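6.3 Comparing two fingertip pads on the wrist camera

Use this procedure when you have fitted new pads and want to know whether they hold a carton as well as the old set. It assumes the Motuvix controller is already paired with both arms and that the Dornley gripper driver is loaded (see 5.1).

1. Home both arms. Wait for the steady light on the controller.

2. Open each gripper fully from the Jog page. The position readout should show 396. If it shows less, run the finger calibration in 4.4 before you go on.

3. Place one open carton on the table between the two grippers. Leave the placard for the unloading area where it is.

4. Check the wrist camera view. Both fingertip pads should be visible, with the carton between them. 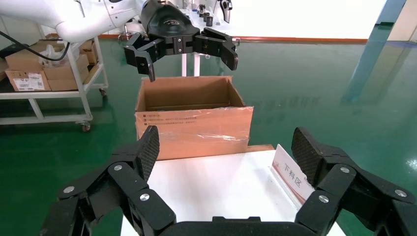
5. Set the grip force to 2000 on the Force page and press Apply. Close on the carton, lift it a hand's width and hold for a slow count of ten. Write down whether it slipped.

6. Repeat at 3000, then at 4000. Use the same carton for all three settings.

7. Swap the pads and start again from step 2.

Note: Plastic wrap changes the result a good deal. Textured pads that grip bare cardboard well can slide on wrap at the same force. Record wrapped and unwrapped cartons on separate lines of the Yazzie log sheet.

Note: Bolts on the finger links can work loose during long tests. Check them at the start of each shift.

CAUTION: Keep hands off the table while either arm is powered. The second arm can move even when only the first is selected on the Jog page.

CAUTION: Do not go above 4000 with an open carton. The side walls will fold and the reading is of no use.

If the readout freezes during a close, press Stop, wait for both arms to settle and restart the Wondamine service from the Tools menu. Saved force settings are kept.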